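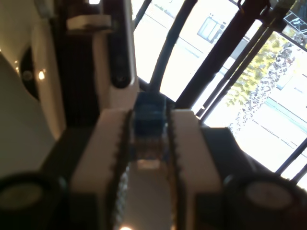
3 min read

The Stekitcombe Line

My uncle Cyril left me a bus. I should back up a little, because people hear that and picture a toy one, or a nice old coach with curtains. It was a city bus, route number 9, and it was parked in a field outside Tresdale with a hawthorn growing up through the back step.

The lawyer read it out like it was a set of spoons. "To my niece, the bus, and whatever is owed on the bus." Then he looked at me over his glasses and I said thank you, which was dumb, but what else do you say?

So I drove up in April to have a look. I'd only met Cyril Nuttall a handful of times when I was small, and what I remembered was mostly peppermints and a brown coat. My mother always said he had gone off to Stekitcombe and never come back, in the voice she used for people who had joined a cult. I'd looked for Stekitcombe on the map once, in college. I couldn't find it.

The farmer who owned the field was called Adugna, and she walked me down with her dog and a flask of coffee. She was the "whatever is owed," by the way. Cyril had been renting that corner of grass for years and he was behind by 127 dollars, and she'd written it on the back of a seed packet, which she handed to me very politely.

"He ran it every night," she said.

I looked at the hawthorn. I looked at the tires, which had sunk into the ground up to the hubs.

"Ran it where?"

"Stekitcombe," she said, like I was slow, and went off to see to her sheep.

Well, I'd packed a sleeping bag, and it was a long drive home, and I was nosy. That's the whole truth of it. I swept the mouse nests off the back seat and ate a cheese sandwich and read Cyril's logbook by flashlight. Every page was the same. Date, weather, passengers. Two passengers, no passengers, one passenger with a cello. The handwriting got shakier toward the end, but he never skipped a night, not even Christmas.

I must have dropped off around the cello, because the next thing I knew the bell rang. Ding, just the once, the way it does when somebody wants the next stop.

I sat up. There was an old woman in the second row with a shopping bag on her knees, and a boy across from her in a school cap. They were both looking straight ahead – patient, you know, the way people look when the driver is late and they're too well brought up to mention it.

"I'm not him," I said. "I'm only the niece."

The woman thought this over. "Do you have a license?"

"For a car."

"It's mostly straight," said the boy.

I'd like to tell you I asked some sensible questions. I didn't. I went up the aisle in my socks and sat down in the driver's seat, and it was still set for Cyril, who was a much shorter man, so my knees came up around the wheel. There was a peppermint in the coin tray. I ate it. I turned the key, and that dead old engine coughed twice and caught, and every light on the bus came on yellow down the whole length of the field.

"Left at the gate," said the woman, and she got her fare out.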